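Setup and Upkeep of the Simulated Gripper Cell
Project report, Golestani robotics lab
Submitted by Gregor Matheson, 5/9/25

1. Scope

This report covers one cell, the Sostside tabletop cell, which exists only in simulation. It describes how the cell is configured, how its wrist view is checked, and what was repaired during the term. Grasp planning and policy training were handled by another group and are left out.

The cell consists of a single arm with a two-finger gripper, a set of tabletop assets, and a viewpoint fixed to the gripper body. All three load from one configuration file. When I took the cell over, that file ran to 2,267 lines, many of them duplicates left from an older project called Astden.

2. Viewpoint mounting

The wrist viewpoint is parented to the gripper base, so part of the gripper should always occupy the bottom of the view as a straight gray band. If the band tilts or shifts between two renders, the parent link has been broken and the viewpoint is following the wrong frame. This is the quickest check available and it needs no extra tooling. 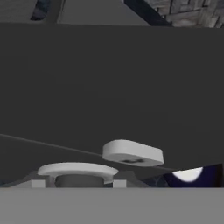 The offset is stored as a translation and a quaternion. In the old file the quaternion was written scalar-last, while the loader reads scalar-first. The result was a view rotated well away from the fingers, and an earlier user had hidden the error by adding a second rotation in the startup script. I removed the script rotation and rewrote the value in the correct order. The mount has held its position through every restart since.

The near clipping distance also needed attention. With the original value, gripper surfaces close to the viewpoint were dropped from the render. I lowered it in small steps until they drew completely, then stopped, as going further caused flicker on distant surfaces.

3. Physics settings

The cell steps at 600 Hz. Lower rates were tried, but the fingers began to sink into thin assets on contact. Rendering runs on its own, slower clock and does not affect contact results.

Joint damping on the two fingers was unequal. The right finger had kept the default and the left had been tuned by hand, with no note of why. Both now use the same value. The closing command was also reaching the left finger one step late, a fault traced to the order of the drive list. Sorting the list by joint name fixed it.

4. Asset cleanup

Textured and plain assets share the same collision settings unless a file overrides them. I found 36 overrides that pointed to meshes no longer in the library. The loader skipped these without a warning and fell back to a box shape — acceptable for a flat block, poor for anything round. The dead entries were deleted and the loader now stops with an error when a mesh is missing.

After this work the configuration file stands at 1,087 lines.

5. Routine checks

The following are run after any change to the cell. Each one is short, and they should be done in order.

5.1 Load the cell with the arm at its home pose. Read the console log through to the end and clear any missing-asset errors before going on.

5.2 Open and close the fingers with nothing between them. Compare the two joint traces. They should overlap.

5.3 Move the arm over the work surface and render from the wrist. Confirm that the gray band has a straight upper edge and spans the full width of the view. Look at the surface texture as well: on the dark marble, the veins should be visible, and a flat fill means the material path is wrong. 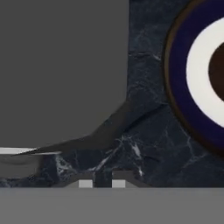 5.4 Save the joint traces and the render under the same run number. The Prevasthorpe storage server rejects duplicate numbers, so a failed upload usually means the counter was not advanced.

6. Open items

The finger drive still overshoots slightly when commanded to close at full speed. Lowering the stiffness reduces the overshoot but weakens the hold on heavier assets, and I did not find a setting that served both. A speed limit in the controller is the next thing to try and is planned for June.

The asset library has no version tag. Until one is added, a render can only be matched to its assets by the date on the folder.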